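July, sausage table, notes for me and Azadeh Amini

Setup 4 again. Three sausages on the ribbed tray, tray in front of the white toaster oven.

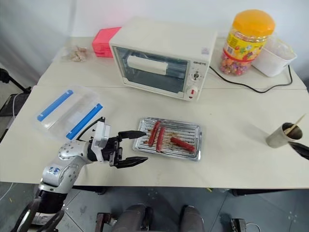

The Karagiannis sausages are shorter than the Ralen ones, so please do not mix the two packs. I ordered 6 more packs.

The tray needs a good scrub between the ribs, old grease stays there. 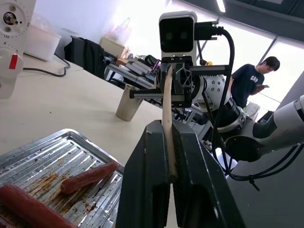
Skewers go in the steel cup, points up. I would like a heavier cup.
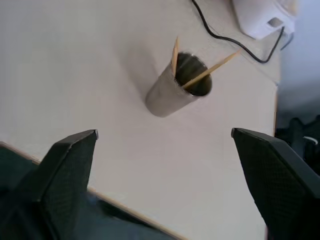
To ask Azadeh: may the pink box move to the shelf? It takes much place beside the oven.

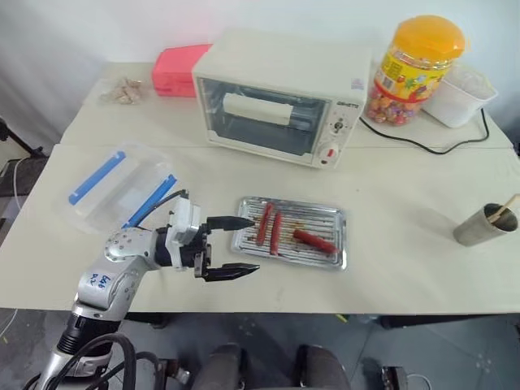 Tray with three sausages, oven behind, jar with orange lid at right.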